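Bustamante moved its household-task recording to the Clolham site in September, and the shift lead there has run the floor ever since. She came from parcel sorting at Skarkham, where she spent 9 years watching belts replace people in stages.

"At Skarkham the machine arrived finished and you were fitted in around it," she says. "The work we do at Clolham comes before the machine. People carry out the task with a gripper in the hand, and the recordings are used for training later."

The job is paid by the shift, with a target of around 600 usable recordings per team. She considers the target reachable but says it changed how people move. Operators slow down near the object, keep the wrist level and avoid talking while they reach. "You stop tidying like yourself. One man told me he now picks up cups at home with two fingers."

Strain was the first complaint. The grippers are light, but the grip is constant, and the early rota had people holding them for two hours at a stretch. Breaks now come every 30 minutes — a change the operators asked for and management at Hurkent, the parent firm, took a month to approve.

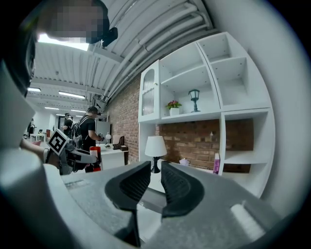

Rejected recordings are the other sore point. A checking program discards any take where tracking is lost, and until recently it gave no reason. "People were losing a tenth of their shift to a red line on a screen. Now they get a code, and they can argue with it."

Asked whether the operators are training their own replacements, she answers briefly. "Some think so. I'd like the contracts to say what happens when the recordings are done, and at present they run to the end of the project and stop there."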